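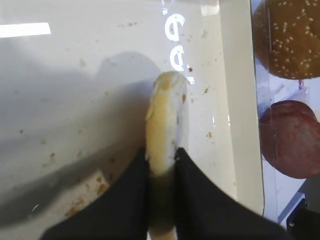
Search this site Go
Filed under: Lab visits, Grippers & Arms

I finally got to the Triner open day, and I went straight for the gripper bench! Beverley Dunstan had two sets of fingers to compare on a sandwich job, the stock Flateck pair and the softer Lerari ones, 33 picks each.

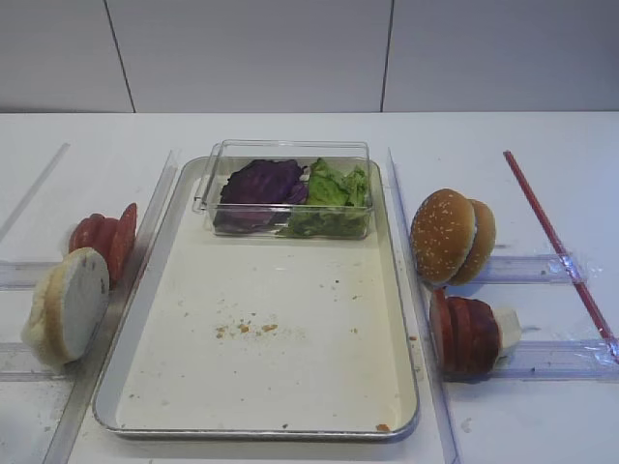
Which fingers are kinder to bread? The Lerari pair, at a low grip force, though they close more slowly.

I got a turn on the controller myself (a Tremblay, very forgiving) and squashed my first bun flat. Beverley just turned the force down to 60 and handed it back - second try, much better.

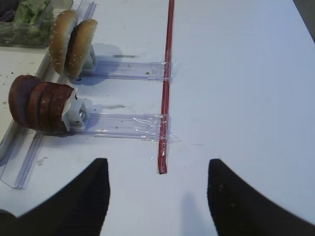
Then we argued about wrist cameras for far too long, and I'd happily have stayed longer.

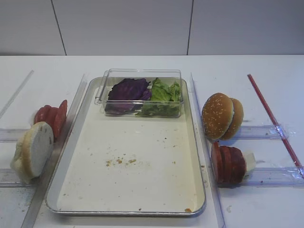
Price came up next, and the Lerari set is $1,210, so I'm still thinking. What I'd copy at home for free is the layout: clear bars on both sides of the tray, buns standing on edge, joints just taped. They run it again in September.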